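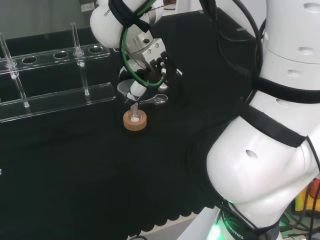

Palesa Mofokeng told me last November that she'd never seen anyone get so worked up about a cork ring, and she had a point. I do go on about them! A round flask or a little vial won't sit nicely by itself, but pop it into a ring and you can get on with your day.

So, hello, and welcome to Brastaneo. I started the firm because I was fed up with buying lab glassware that came in lots of 500 when all I wanted was a few bits for one bench. We sell small sets for small-scale chemistry - flasks, vials, funnels, droppers, spatulas, stopcocks, and the racks and rings that hold it all up. You can buy one of anything. I mean it, one stopcock is fine, we'll wrap it properly and post it like any other order.

There are 9 of us, in two rooms above a bicycle shop in Altow. The front room is packing (tissue, boxes, the radio, far too many mugs) and the back one is where we lay the kits out and try them before they go in the catalogue. Clear things vanish on a pale table, so I like a black cloth under them. Palesa bought ours as a remnant and it has been through the wash more often than my good shirts.

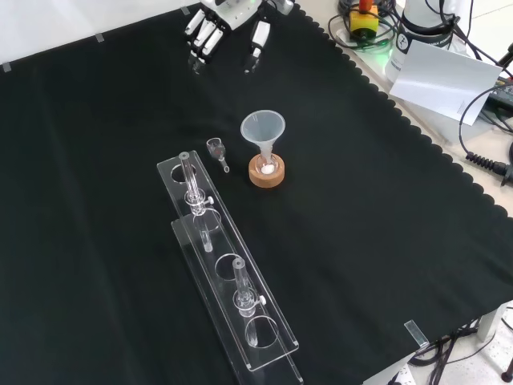

I also like to set a kit out in the order I'd reach for things. Rack to one side, flask in its ring in the middle, funnel in before any powder goes near it. If a funnel wobbles in the neck of the flask I want to know about it before you do, and quite a few have gone back to the supplier for exactly that.

Our two main ranges are Paisan, which is the everyday glass, and Nadier, which is the acrylic racks and stands. Between them we list 118 items at the moment. Schools buy most of the Paisan, and the racks go all over the place - colleges, a soap maker, a man who tests pond water and sends us lovely long letters about it.

Spare parts stay on the list even after we change a design, and you can return anything unused within 90 days. If you're not sure which ring fits your flask, measure the widest part and ring us. I'm in most mornings, and I will happily talk about cork.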